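Sitbridge Library Opens Its Tool and Game Room for Good

April 23, 2023

The trial is over, and the answer from Sitbridge is a very loud yes! The lending room on the library's upper floor, opened last fall for a 90-day tryout, is staying put, and it is getting longer hours too.

Members borrowed 2,881 items during the trial, from hedge trimmers and cake pans to telescopes, puzzles and a much-loved pasta maker that went out almost every weekend. The waiting list for the sewing machines alone ran to 12 names at one point, so a second pair is already on order.

Games and puzzles were the big surprise. Families came in for a drill and left with a box under each arm, and the shelf by the stairs had to be restocked again and again. Anything with pieces to sort, stack or fit together goes out fast, and the library would love more of it.

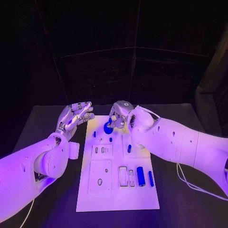

Blue pegs and cylinders on a white board, under purple light.

Borrowing is free with a library card, and most items can be kept for two weeks. Larger tools need a short safety chat at the desk first. The Ridard Street entrance is the closest one to the elevator, and there is a loading spot right outside for the heavy stuff.

The new hours start in June, when the room will stay open until eight on three evenings a week. The goal is 500 items on the shelves by then, so if there is a good bread machine or board game sitting in your closet, bring it along! Please check that all the parts are in the box.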